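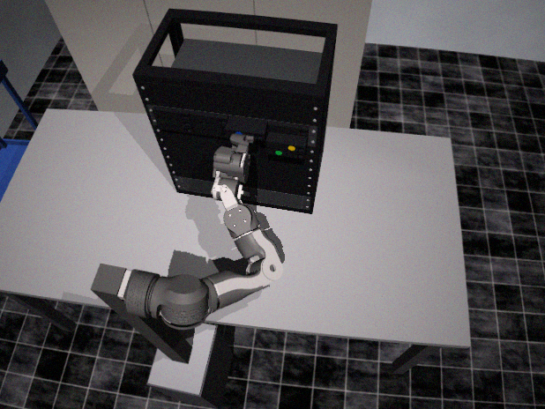
그림 3. 시뮬레이션 환경의 서버 랙 점검 과제. 그리퍼가 랙 전면에서 청색 표시등 바로 아래에 접촉해 있다.

4.2 랙 전면 접촉 과제

가정과 작업장의 잡일을 기계에 맡길 수 있는가라는 물음은 대개 빨래 개기나 설거지를 두고 제기된다. 그러나 우리가 Dullar 과제군을 설계하면서 가장 흥미롭게 본 것은 장비실의 일이었다. 서버 랙 앞에서 사람이 하는 일은 겉보기에 단순하다. 표시등을 확인하고, 해당 유닛을 찾고, 정해진 지점을 누르거나 잡는다. 숙련된 기사라면 몇 초면 끝나고 설명할 것도 별로 없다. 그런데 이 몇 초 안에 시각적 식별, 좁은 영역으로의 접근, 접촉력 조절이 모두 들어 있다. 3절의 식기 정리 과제에서 드러나지 않았던 정책의 약점이 이 과제에서는 첫 주부터 뚜렷하게 나타났고, 덕분에 우리는 훨씬 많은 것을 배울 수 있었다.

과제 환경은 그림 3과 같다. 로봇 팔은 탁자 모서리의 받침대에 고정되며, 검은색 개방형 랙은 탁자의 먼 쪽 절반에 놓인다. 랙 전면에는 청색, 녹색, 황색 표시등이 있고, 정책에는 그중 하나를 기준으로 삼는 짧은 언어 지시가 주어진다. 예를 들어 "청색 표시등 아래를 눌러라"라는 지시를 받으면 정책은 기준 표시등을 찾은 뒤 그 아래의 허용 영역에 그리퍼를 접촉시켜야 한다. 접촉이 유지되는 동안 접촉력이 상한을 넘지 않고 랙이 밀려나지 않으면 성공으로 기록한다. 표시등에 직접 닿은 시도는 접촉력이 아무리 작아도 실패로 처리하였다.

이 과제가 까다로운 까닭은 검은 장비가 검은 틀 안에 층층이 쌓여 있다는 데 있다. 유닛 사이의 경계가 흐릿하여 깊이 단서가 약하고, 양쪽 수직 레일을 따라 늘어선 흰 나사 머리는 서로 거의 구별되지 않는다. 초기 정책은 이 반복 무늬에 자주 속았다. 높이를 한 칸 잘못 읽고도 자신 있게 팔을 뻗어, 엉뚱한 유닛의 전면을 정확하고 부드럽게 누르는 식이었다. 동작 자체는 나무랄 데가 없었기에 궤적 오차만 보아서는 문제를 찾기 어려웠다. 공동 연구자 Terence Mottram이 목표 지점을 영상 위에 겹쳐 그려 본 뒤에야 오차가 유닛 높이의 정수배 부근에 몰려 있다는 사실이 드러났다.

학습에는 원격 조작으로 수집한 시연 1339개를 사용하였다. 이 가운데 1095개는 랙의 위치와 방향을 무작위로 바꾼 조건에서 얻었고, 나머지는 고정 배치에서 얻었다. 비교한 정책은 두 가지이다. Casari는 단일 시점 영상과 관절 상태를 입력으로 받는 기본 정책이며, Kedham은 여기에 표시등의 상대 위치를 예측하는 보조 손실을 더한 것이다. 두 정책의 신경망 크기와 학습 횟수는 같게 맞추었다. 보조 손실에 쓰인 정답은 시뮬레이터에서 바로 얻을 수 있으므로 별도의 수작업 표시는 필요하지 않았다.

평가는 학습에 쓰지 않은 배치에서 정책마다 552회씩 수행하였다. 결과는 기대 이상으로 고무적이었다. Kedham은 세 표시등 모두에서 Casari보다 성공률이 높았으며, 특히 녹색과 황색을 구별해야 하는 지시에서 차이가 컸다. 두 표시등은 전면 오른쪽에 함께 있고 녹색이 황색보다 약간 낮은 왼쪽에 놓인다. Casari는 이 작은 어긋남을 무시하고 두 등의 중간쯤으로 향하는 경우가 잦았다. 반면 Kedham은 접근 도중에 손목을 조금씩 틀어 가며 목표를 고쳐 잡았는데, 이런 수정 동작은 시연에 드물게만 들어 있던 것이어서 우리에게도 반가운 발견이었다!

실패 사례를 살펴보면 남은 과제도 분명하다. 가장 흔한 실패는 가림이었다. 그리퍼가 랙에 가까워지면 손가락 부분이 기준 표시등을 덮는 순간이 생기고, 정책은 그 직전에 본 위치를 기억해야 한다. 관측 이력을 20프레임으로 늘리자 이 유형의 실패가 줄었으나, 접근이 느린 시도에서는 이력의 길이가 여전히 모자랐다. 두 번째로 흔한 실패는 팔꿈치 쪽에서 일어났다. 낮은 유닛을 향할 때 팔이 크게 접히면서 링크가 탁자 면에 스치는 것이다. 사람은 이럴 때 몸을 옆으로 옮기지만 받침대에 고정된 팔에는 그런 선택지가 없다. 받침대의 높이를 바꾸어 본 예비 실험은 부록에 실었다.

그렇다면 이 일을 기계가 할 수 있다고 말해도 되는가. 우리의 답은 조건부 긍정이다. 랙이 정해진 작업 영역 안에 있고 지시가 눈에 보이는 표시등을 가리키는 한, 현재의 모방 학습 정책은 장비실 점검의 한 동작을 꽤 믿음직하게 해낸다. 몇 해 전만 해도 같은 동작에 전용 지그와 손으로 맞춘 좌표가 필요했던 점을 떠올리면 이는 대단히 신나는 진전이다. 다만 실제 장비실에는 늘어진 케이블과 반쯤 열린 문이 있고, 표시등은 깜박이며, 유닛의 전면은 제조사마다 다르다. 본 절의 수치는 이러한 요소가 빠진 시뮬레이션에서 얻은 것이므로 현장 성능으로 읽어서는 안 된다.

실물로 옮기는 작업은 이미 진행 중이다. 우리는 Dobson 실험실에 같은 높이의 탁자와 빈 랙을 설치하고, 7월부터 저속 접촉 시험을 하고 있다. 지금까지 확인한 가장 큰 차이는 조명이다. 시뮬레이션의 표시등은 각도에 관계없이 색이 일정하게 보이지만, 실물에서는 정면에서 조금만 벗어나도 황색이 흰색에 가깝게 번진다. 이에 따라 색상과 노출을 폭넓게 변형한 학습 자료를 추가하고 있으며, 촉각 신호를 함께 쓰는 정책도 시험할 예정이다. 나사 조임이나 유닛 인출처럼 힘과 순서가 모두 중요한 작업은 4.3절에서 다룬다.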